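Holmgren 2000 Box Office Terminal

Ticketing hardware for independent cinemas and small multiplexes
Manufacturer: Holmgren
Distributed by: Prosteck
Page last revised: July 2018

Overview

The Holmgren 2000 is a counter-mounted ticketing terminal for movie theaters with up to 11 screens. It combines a seat map display, a thermal ticket printer, a cash drawer interface and local sales storage in a single housing. The terminal sells and prints tickets without a network connection and sends its admissions data to the back office when the connection returns.

The 2000 replaces the Holmgren Pliker series. Accounts, price tables and auditorium layouts created on a Pliker can be imported. Sales history cannot be imported and must be exported to a spreadsheet before the old unit is retired.

Ticket sales

Each showing is stored as a separate record containing title, auditorium, start time, format, rating and price table. The operator selects the showing, then the ticket type, then the seat. For general admission houses the seat step can be turned off per auditorium.

Up to 30 ticket types can be defined. A ticket type may be limited to certain showings, certain hours or certain formats. Typical uses are matinee, senior, child, member and 3D surcharge. Passes and vouchers are entered by barcode or by hand. A voucher scanned while the terminal is offline is accepted provisionally and checked at the next synchronization. Duplicates appear on the exception report.

Refunds require a supervisor code. A refunded seat is released to the seat map immediately on all connected terminals.

Admissions reporting

Distributor reports are produced per title and per showing, with gross, tax, net and admissions shown separately. The reporting day closes at 3 a.m. by default, so that late showings count toward the date on which they started. The closing time can be changed in the setup menu, but only when no showing is open.

Weekend reports cover Friday through Sunday. Preview screenings held before the official opening date can be added to the opening weekend or reported on their own line. Check the terms for each title before choosing, as the setting cannot be reversed after the report is sent.

Reports are saved as PDF and as comma-separated text. Automatic delivery by e-mail is available from firmware 3 onward.

Counter installation

The terminal is supplied with four rubber feet and a steel security plate. The plate is optional. Where it is used, the counter must be flat, clean and free of wax or polish under the full area of the plate. Leave clearance behind the housing for the power and drawer cables. The ticket slot faces the customer side in the standard configuration and can be turned to the operator side by removing the front cover.

Keep the unit away from popcorn warmers and beverage dispensers. Heat darkens thermal stock, and syrup in the cutter is not covered by the warranty. 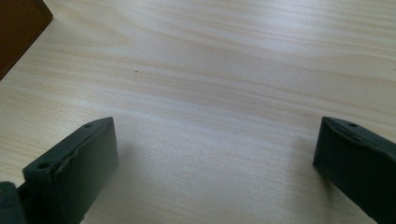
Ticket stock

The printer accepts fan-fold or roll thermal stock. Stock with a black index mark on the reverse is recommended for reserved seating, where the stub must tear at a fixed position. Plain receipt paper will feed but the stub position will drift over a long run.

Custom preprinted stock is ordered through Prosteck. Artwork must leave the print area blank. Allow extra time for orders placed in November, when theaters are stocking up for the holiday releases.

Connections

Network: wired Ethernet, one port
Cash drawer: one port, drawer cable included
Customer display: one port, display sold separately
Barcode scanner: USB
Card reader: USB, approved models only
Power: external supply, included

Wireless networking is not built in. Third-party adapters are not supported.

Included in the box

Terminal with printer and cutter
External power supply and cord
Cash drawer cable
Security plate with screws
One starter roll of plain ticket stock
Quick setup sheet

The full operator manual is supplied as a download only.

Optional items

Poltmont customer display. Shows title, seat numbers and total due. Mounts on the terminal or on a separate pole.

Poltmont lobby feed. Software license that sends start times and sold-out status to lobby screens. One license is needed per site, regardless of the number of terminals.

Spare cutter assembly. Replaceable by the operator without tools.

Warranty and service

The terminal carries a limited warranty covering parts and labor. The print head and cutter are treated as wear parts. Units are repaired on a return basis through Prosteck, and a loaner can be requested when the repair is booked. Back up the price tables before shipping, as storage may be cleared during testing.

Ordering

State the number of auditoriums, the number of selling positions and whether reserved seating will be used. Seat maps can be loaded before shipment if a dimensioned floor plan is sent with the order.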